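# Chapter 8: The Belt and the Tray

Think about the last bunch of bananas you bought. Before it reached the shop it was lifted, set down, turned over and lifted again, many times, and every one of those moves was a chance to bruise it. Good handling is a lovely subject to study, full of small puzzles you can try out on any kitchen table, and this chapter is all about it!

We begin with the simplest station on a packing line: a moving belt on one side, a shallow tray on the other, and a bunch that has to get from one to the other.

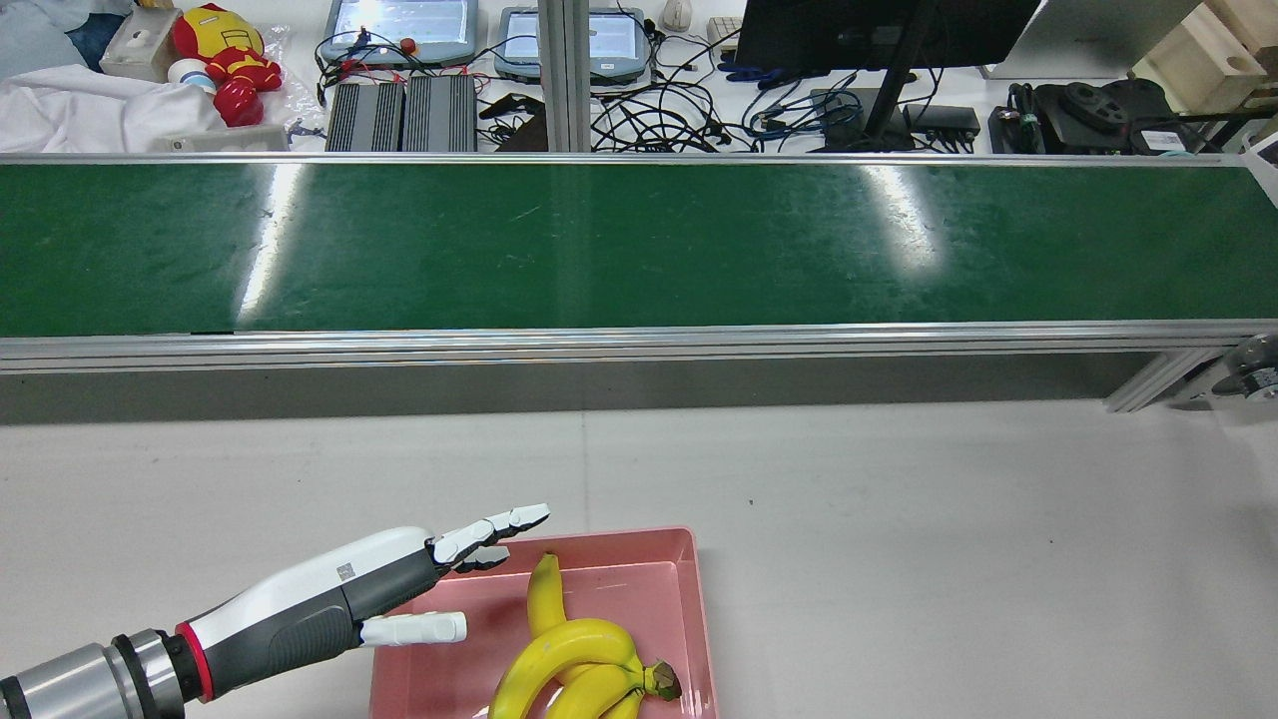 Most of the skill is in the setting down, according to Gareth Birkett, and learners at the Fothergill packhouse in Drostley spend their whole first morning on nothing else. Try it yourself. Lower a bunch into a tray as slowly as you can and notice which banana touches first. It takes the weight of all the others for a moment, and that is where a bruise can start.

Shape matters too. A bunch of bananas is held together at one strong crown, so it moves as a single curved piece. Grapes hang from thin stalks and swing about, and a grip that suits one fruit may be quite wrong for the other. Keep both in mind as you read, as we'll come back to them in the exercises.

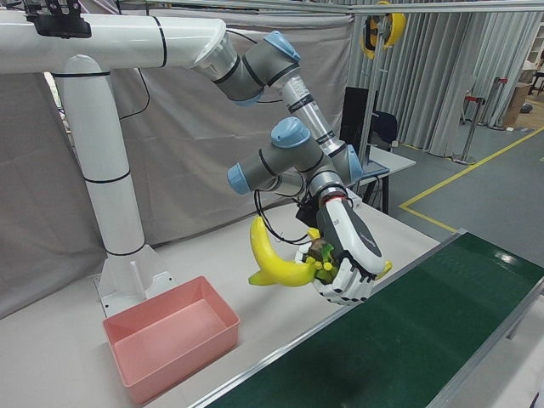 ## 8.1 Which way should the bunch lie?

On a flat belt, a bunch can rest in several ways: on its side, crown towards the back rail, or crown towards the packer. Each changes how easy it is to pick up. With the crown pointing away, the packer has to reach over the fruit to get at it, and the tips are the nearest thing to hand.
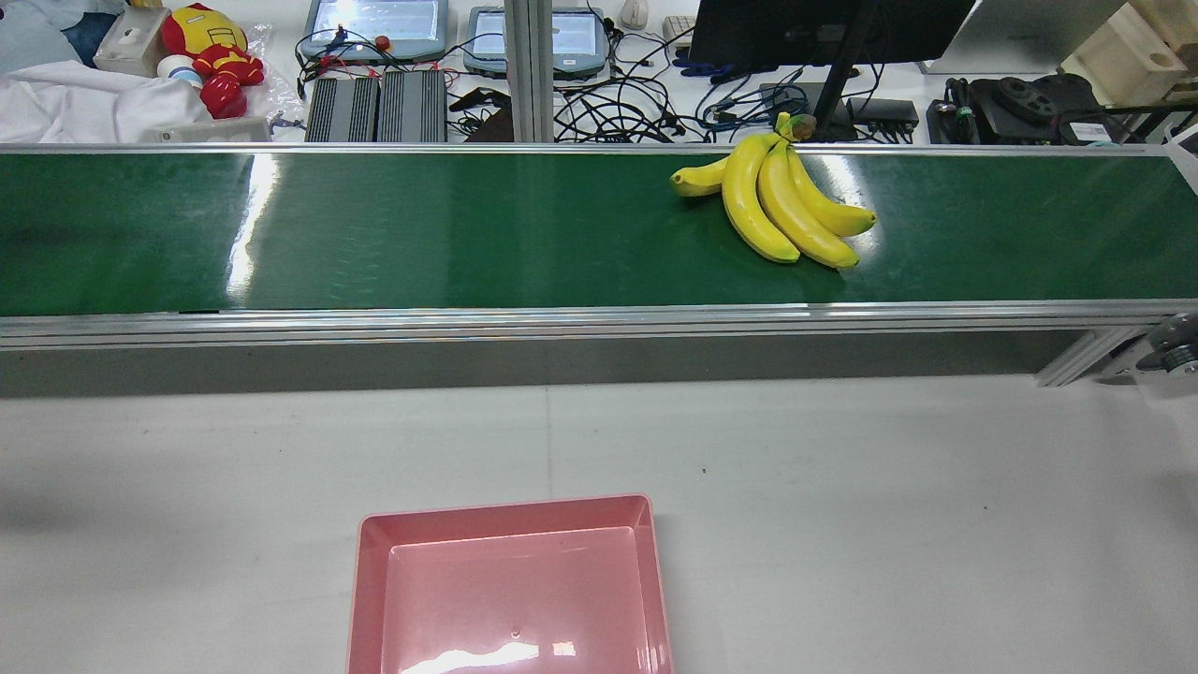
Short bananas at the outside of a bunch are worth watching as well, because they stick out at odd angles and catch on the rim of a tray. A quick turn of the bunch before lowering it, often less than 90 degrees, will usually bring them inside. Practise with real fruit if you can. The weight teaches you a great deal!

Then there is the belt's edge. Fruit that settles close to a rail leaves little room for fingers on that side, and the best grip may have to come from above. 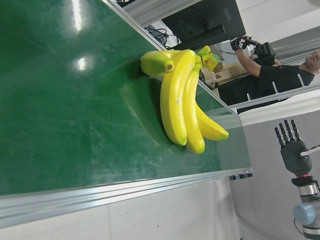
Couldn't you just slide the bunch back to the middle first, one reader of our last edition wrote to ask? You could, and at the Plollmont line they do. Sliding does rub the skin, though, and with ripe fruit the rub marks show by the next day. Section 8.2 compares the two methods, using a bunch you can bring from home.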